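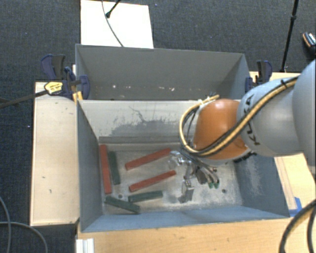 Gray metal bins and the orange-jointed arm.

About Hinby

Hinby is a small school for people who want to learn to repair and make clothes. We teach mending, alterations, pattern drafting and a bit of tailoring, to beginners and to people who have been sewing for years and want to get properly good at one thing. If you own a coat you love with a lining that has given up, you're our kind of person!

Birgit Ostermann started the school after a long stretch as an alterations hand in a bridal shop. She had been teaching friends to hem trousers at her kitchen table, then friends of friends, and one November the table simply wasn't big enough anymore. She rented the upstairs room at Mofokeng House, bought a secondhand industrial iron (still with us, still hissing) and put a card in the window of the bakery downstairs. The first class filled up before the paint had dried.

We now have both upper floors of the house, and last year 233 people took a course with us. Some came for a single evening on zippers. Some stayed for the full Plokon program, our two-term course in making a lined jacket from scratch. It's named after the first street we taught on, and it is hard work, and we love it.

How we teach

Classes are small, and every student has a machine to themselves. You bring your own project whenever you can, as it's much more fun to learn a buttonhole on a shirt you're going to wear. We do start everybody on scraps, though. Expect to unpick things. Birgit still unpicks things, and she'll happily show you the sleeve she set in backward last month.

We teach hand sewing alongside machine sewing all the way through. A good slip stitch or a neat darn will get you out of more trouble than an expensive machine will, and hand work is a lovely way to spend an evening with other people. The Thursday-night habit of bringing soup has spread to the other classes by now, so please feel free to join in (keep it away from the silks).

The fabric library

This is the part of the school we're proudest of. There are more than 700 swatches on the third-floor shelves, each with a card saying how it washes, how it presses and what it's like to sew. Students wrote most of the cards. The one for crushed velvet is very rude and we have decided to leave it up. Anybody enrolled in a course can use the library from 9 a.m. until we lock up.

We also keep a remnant drawer. Take a piece, leave a piece, and please label it with the fiber if you know it.

Out and about

Twice a year we run a mending day at the Travico market hall. People bring in whatever is torn, and our students fix it with them while they wait. We got through 123 repairs at the last one, mostly knees and pockets, plus a kite and one very old teddy bear whose ear is now on extremely well.

Joining us

New courses open each term. Evening classes start at 6:30 p.m., and a $200 deposit holds your place on the Plokon program. If you're not sure which level suits you, come by during library hours with something you've made or mended, however wobbly, and we'll have a look at it together. The entrance is on the courtyard side, up the green stairs.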